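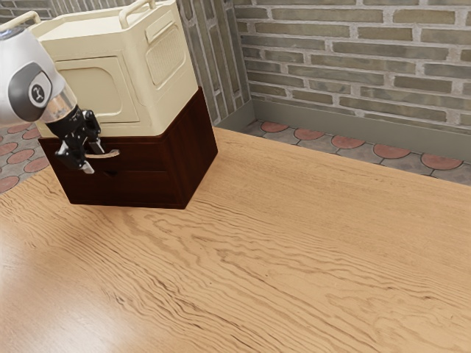

Two-drawer cabinet with a bar handle on the upper drawer, on a wood tabletop.

FOR RELEASE THURSDAY, 9 A.M.

Kanell Opens Its Recipe Archive to Home Cooks, Starts Mailed Recipe Card Club

Kanell, the small food publisher behind the Nita baking booklets, is putting its full archive of tested recipes online this Thursday. 1000 recipes. Free to read for the first 60 days, no card number needed. After that, a subscription.

Same morning, sign-ups open for the Neretti Card Club, a monthly mailing of printed recipe cards. 12 cards a month. Heavy stock, wipeable on both sides, punched for a ring.

"People kept writing in for one recipe. The lemon semolina cake, the bean soup, whatever it was their aunt had clipped and then lost," said Fionnuala Moynihan, editor of Kanell. "We were scanning and emailing them one by one. That had to stop. Now they can look it up and print it, and I get my Fridays back."

What's in the archive

Everything Kanell has printed, plus the kitchen notes that went with it. Soups and stews, weeknight suppers, breads, preserves, holiday baking. Also 100 recipes that never ran anywhere, mostly because there wasn't room on the page. A few were held over for a second round of testing and got it this spring.

Search by ingredient, by pan size, by how long you have. The pan size search was a reader request. Own one loaf pan and a skillet? Check those two boxes and the rest drops away.

Each recipe carries its test notes. What flour was used, what happened with less sugar, whether it freezes. Some notes are long. Some just say "fine." The recipes for high altitude are marked, though that section is still thin and more will be added in October.

Measurements in cups and in grams. Older recipes were cups only and have been weighed out again by Kristóf Bakos and the test kitchen staff. Bakos runs the kitchen at Kanell's building on Cisternas Street.

"A cup of flour in the old booklets could be anything," Bakos said. "Scooped, spooned, sifted, depended who was cooking that day. So we made them all again on a scale. The rye breads took the longest. I'm still not crazy about the pumpernickel but it's right now, it comes out the same every time."
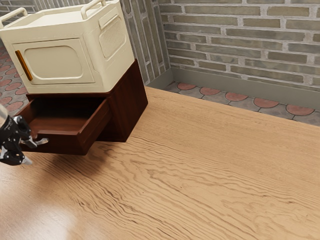 The card club

Cards go out the first week of each month. Four suppers, four sides, two breads or breakfasts, two sweets. Members can skip a month from the account page, up to the 20th of the month before. No phone call. Gift memberships come with a tin and a set of blank cards for the family's own recipes.

First mailing is the fall set: braised cabbage with caraway, chicken and barley, a skillet apple cake, sweet potato rolls, and the bean soup everyone asks for. The sweets card for the apple cake has a gluten-free version on the back, tested seperately and not just a flour swap.

Cards are sold only by subscription for now. A boxed set of the year's cards is planned but no date yet.

Existing Nita subscribers

Anyone with a current Nita booklet subscription gets the archive included through the end of their term. Nothing to fill out. Log in with the email on your mailing label account, or call the desk and they'll match it up. Booklets keep coming as before, same schedule same size.

Subscribers who paid for the old recipe-by-mail photocopy service will be refunded for unused requests. Checks go out next month. If you've moved, please send the new address before then.

Guarantee

Archive subscriptions and card club memberships can be canceled any time. Kanell will refund whatever hasn't been mailed or used. Cards already recieved are yours to keep.

Test kitchen open morning

To mark the launch the Cisternas Street kitchen will be open to the public Thursday, 10 a.m. to noon. Coffee, semolina cake, rye bread with butter. Bakos will be weighing flour the old way and the new way for anybody who wants to compare. Moynihan will take questions on finding lost recipes, bring the clipping if you have it, even half of it. Street parking only. Enter from the side door, the front is for deliveries.

About Kanell

Kanell publishes the Nita baking booklets and seasonal recipe collections for home cooks. All recipes are tested in its own kitchen. Kanell takes no payment from food or equipment makers for recipes or recommendations.

Press contact: Fionnuala Moynihan, Kanell editorial desk, Cisternas Street. Review logins and sample cards on request, please say which by noon the day before.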